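How a Video Game Remembers Where You Were

When you stop playing a game and come back the next day, your character is standing in the same spot with the same things in its bag. The game can do this by using a save file.

A save file is a list of facts written to storage. Prosmont, a small puzzle game set on an island, keeps 54 facts in each file. One is the player's position. Another is how many shells the player has collected. Others record which doors are open.

Most of these facts are numbers. If Gela, the main character, has 648 coins, the file stores 648. It does not store a picture of the coins. The game draws them again when it loads.

Some facts have only two possible values, such as open or closed. Programmers call this kind of fact a flag. A flag is written as 1 for yes and 0 for no.

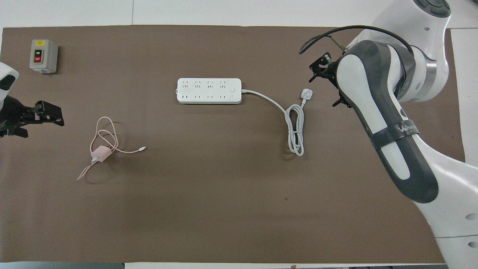 A switch box with a green ON button and a red OFF button.

Prosmont saves by itself every 15 minutes – this is called autosaving. It also saves when the player reaches a lighthouse. While the file is being written, a small shell turns in the corner of the screen. Do not turn the power off while the shell is turning. A file that is only half written may not load.

Sorin Marinescu, who programmed the save system, added a second copy for this reason. The game writes the new file first and checks it, then replaces the old one. If the check fails, the old file stays.

Words to know
Save file: a stored list of facts about your game.
Flag: a fact that is either yes or no.
Autosave: a save the game makes without being asked.
Load: to read the file and rebuild the game from it.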